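Koritz Stone Sealer for Kitchen Countertops
Item no. 517
Made by Sondura, Deltdale

Koritz is a water-based sealer for natural stone in the kitchen. It goes into the pores of the stone and stays below the surface, so the countertop keeps the look and the touch it had before. It makes no film and it gives no shine. If you want a shiny stone, this is the wrong product and you should speak with a stone polisher.

We made the first Koritz for our own workshop, where we cut and install countertops in Deltdale and the villages near it. Customers asked us for a small bottle to take home, then their neighbors asked, and after some time we had to buy a proper filling machine. The recipe is still the one from the workshop, with one change that is explained further down.

For which stones

Marble, limestone, travertine, sandstone and most kinds of slate. Also unpolished granite. Polished granite of dark color usually drinks so little that a sealer only stays on top and leaves gray clouds, and then you have extra work to remove them. Engineered quartz does not need a sealer at all. Please do not use Koritz on wood, on tile glaze or on painted surfaces.

If you don't know how thirsty your stone is, put a spoon of clean water on it and wait five minutes. Wipe the water away. When the place under it became darker, the stone is open and it will take the sealer. When you see no difference, leave the stone as it is and try again next year.

What it does and what it does not do

A sealed stone gives you time. Oil, coffee, red wine and beet juice stay longer on the surface before they go in, and you can wipe them away with a cloth. It is not a reason to leave them until the morning.

The sealer does not protect from acid. Lemon, vinegar and tomato make a dull mark on marble and limestone, and this mark is a damage of the surface and no stain. Every honest seller of stone should tell you this before you buy a marble kitchen. We sell marble kitchens also, and we tell it. Some people love the marks after a few years, some people cannot look at them. It is good to know which kind of person you are.

Koritz also does not protect from scratches or from hot pans. Use a board and a trivet.

About white marble

Most of the letters we receive are about white marble, so we write here a little more. White stone shows every mistake in the cleaning before sealing. Grease that you did not see will be closed inside, and it can look yellow after some weeks. Wash the countertop two times with neutral soap, rinse it with clean water, and let it dry the whole night with the window a little open. Around the faucet the stone dries slower than in other places.

Test the sealer first on a hidden place, for example behind the toaster or on the offcut which your installer left you. Marble with faint gray veins on a white ground usually takes it evenly – but we have seen slabs where the veins stay dark one day longer than the rest. This is normal and goes away by itself. 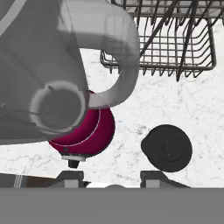 How to apply

Shake the bottle. Pour a little on a white cotton cloth, never directly on the stone, and spread it in circles until the surface looks wet everywhere. Work on a piece as long as your arm, then go to the next one.

Wait 3 minutes. Do not wait longer. Take a second, dry cloth and rub until nothing is left on the surface. This is the most important part. What stays on top will dry to a white haze, and it has nothing to do with protection.

For marble and granite one coat is enough. Limestone, travertine and sandstone need a second coat, which you can put on after one hour. Don't forget the front edge and the edge of the sink cutout, where the stone is most often only sawn and very open.

You can put light things on the countertop the same evening. For water and food please wait until the next day. The full effect comes after 5 days, and in this time it is better to wipe up spills at once and to use no soap.

If you already have a white haze

Put a small quantity of fresh Koritz on the haze, wait until it becomes soft, and rub it off with a dry cloth. Do not use a scraper or steel wool. If the haze is older than one week, write to us and add the name of the stone, if you know it.

How often to repeat

In a kitchen where somebody cooks every day, once a year. We do ours in June, when the windows are open anyway. In a holiday house you can leave it longer. Make the test with the spoon of water and trust it more than the calendar.

Changes in the recipe

From 26th February all bottles are filled with the new recipe, which has less smell. The old bottles have a green cap, the new ones have a gray cap. The effect is the same and you can use the two on the same stone, but please do not mix them in one bottle. Old bottles which were never opened are good until the date on the bottom.

Cleaning after sealing

Warm water and neutral soap. This is all. Glass cleaner, bathroom cleaner and everything with the word "lemon" or "power" on the label make the sealer weaker, and on marble they also attack the stone. Microfiber cloths are fine if they are clean. A cloth which was used for the floor has sand in it.

What is in the package

One bottle of Koritz, two cotton cloths, one printed sheet with the instructions. The sheet is in English and German. Gloves are not included, and we recommend them, mostly for people with dry skin.

Storage

Keep the bottle closed, standing, and away from frost. Sealer which was frozen becomes like milk with small grains, and it cannot be repaired by shaking. In winter we therefore send with a warm liner, and to some mountain addresses we wait for milder weather and inform you by e-mail.

Pick up and questions

Orders can be picked up in the workshop, Lü Street 116, Deltdale, at the side door. Ring the lower bell, the upper one is the apartment. Questions about stone are answered by Zlatko Kovačević, in the mornings best by phone, later in the day best by e-mail, when he is out measuring kitchens. Please have the item number ready – we have also a floor sealer with almost the same label.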